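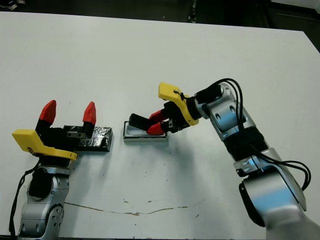 ## Compte rendu de visite : plateaux de Breltthorpe, 15 octobre

Visite organisée par la société de production Brekke pour les équipes techniques de ses coproducteurs. Groupe de 12 personnes, accueil par Colleen Arsenault (direction de production), puis passage successif par le plateau B, la régie, le département caméra et la postsynchronisation. Le plateau A était en tournage et n'a pas été ouvert au groupe. La série en cours est *Semance*, feuilleton quotidien dont la diffusion doit débuter en mai. Le volume commandé est de 176 épisodes.

### Organisation du tournage

Chaque bloc de tournage couvre 5 épisodes. Les scènes sont regroupées par décor, sans tenir compte de l'ordre du récit, ce qui reporte une charge importante sur la scripte. Wendy Tunstall tient pour chaque personnage une fiche de continuité (costume, coiffure, accessoires portés, état émotionnel à l'entrée et à la sortie de scène). Les comédiens reçoivent la fiche avec la feuille de service de la veille. Un changement de texte après diffusion de la feuille de service passe par elle et non par l'assistant de plateau.

Les rôles récurrents sont engagés au bloc, les rôles d'un jour au cachet. Adaeze Ekpo, qui tient l'un des rôles principaux, a répondu à quelques questions entre deux prises. Elle apprend son texte par décor, dans l'ordre du tournage, puis relit l'épisode complet la veille de chaque scène charnière. Elle travaille sans oreillette. Les répétitions ont lieu dans le décor, caméras en place, avec une seule lecture à table en début de bloc.

### Lumière et exposition

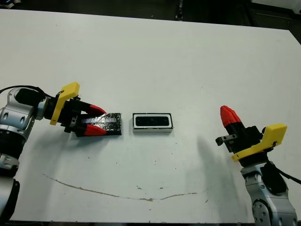

Le plateau B est éclairé au gril, avec des panneaux fixes par décor et très peu de projecteurs au sol. Le réglage est mémorisé à la console Kurker, une mémoire par décor et par moment de la journée. Abdelkrim Tahiri, chef opérateur, règle d'abord les visages et accepte ensuite ce que donnent les fonds. Les grandes surfaces claires lui posent le plus de difficultés : un plateau de table blanc qui s'étend presque d'un côté à l'autre, avec une bande de sol sombre derrière, impose de choisir ce que l'on sacrifie, et c'est en général le sol. Dans les décors de cuisine et de bureau, les dessus de table ont donc été repeints en gris clair. Les nappes blanches sont refusées, sauf demande expresse de la réalisation. La tenue des carnations d'une caméra à l'autre est vérifiée sur une mire en début de journée, puis après la pause.

La régie reçoit 3 caméras en simultané. La réalisation commute en direct, mais toutes les sources sont enregistrées séparément, avec le même code temporel. Le montage part de la commutation et ne revient aux sources que pour corriger un raccord ou un regard. D'après Mme Arsenault, le procédé a réduit le temps de montage par épisode ; aucun chiffre n'a été communiqué.

### Marques au sol et accessoires

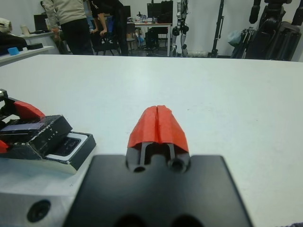 Les positions des comédiens sont relevées à la mise en place, avec une couleur d'adhésif par personnage. Les marques sont en T, barre transversale devant la pointe des pieds, et elles sont retirées au changement de décor. Le choix des couleurs a été revu après le premier bloc : le bleu et le vert foncé disparaissaient en basse lumière. Un rouge orangé vif, du type de l'adhésif enroulé au bout des deux doigts noirs, reste identifiable du coin de l'œil, sans que le comédien ait à baisser la tête. Il est attribué au personnage qui se déplace le plus dans la scène. En plan large, les marques sont remplacées par des repères de mobilier : angle de tapis, pied de chaise.

Les accessoires de jeu sont rangés par épisode dans des bacs étiquetés. Tout objet manipulé à l'image existe en double. Les téléphones sont factices, et leurs écrans sont incrustés en postproduction.

### Postsynchronisation

Latifa Shehata dirige l'auditorium. Une partie des dialogues y est reprise, surtout les scènes tournées dans le décor de hall, dont la réverbération est longue. Les comédiens travaillent debout, à la bande rythmo, avec un micro-canon à la même distance que sur le plateau et un micro-cravate en secours. Mme Shehata conserve le son direct dès que l'intelligibilité le permet, y compris avec un bruit de fond résiduel.

### Points à reprendre

- Demander le modèle vierge de la fiche de continuité.
- Vérifier la compatibilité de nos mémoires lumière avec la console Kurker.
- Préciser les délais de livraison des sources séparées pour nos bandes-annonces.
- Visite du plateau A : date à convenir avec Mme Arsenault, hors jours de tournage.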